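Notebook, 2nd July – open day prep and visitor demo, kitchen sim

Visitors from Palotard due at the start of the afternoon. Running the shelf task on the big screen, with Morenike Nnaji on the controls and me talking.
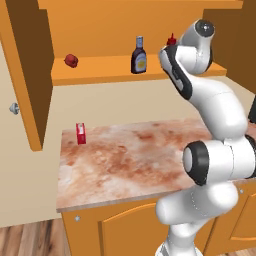

How long should a demo slot be for a group of visitors?

Plan on 22 minutes per group, with the last 6 kept free for questions. Groups of more than ten get split.

Shelf items for this layout are the apple, the brown bottle and the red squeeze bottle. The red box stays at the back of the counter, and the upper cabinet door is left open at the start. Camera view saved as "Akande" so we can get back to it after a reset.

Talk went over on the first group. Most of the questions were on how the sim compares with the real arm, so I moved that part up front for the second group – much easier.

Olanrewaju Etim asked for the joint log from both sessions. Saved under Histimov, run 40 and run 42. Run 41 was a restart, ignore it.

To do: bigger font on the status panel, spare HDMI cable in the demo bag, send the slides to Palotard.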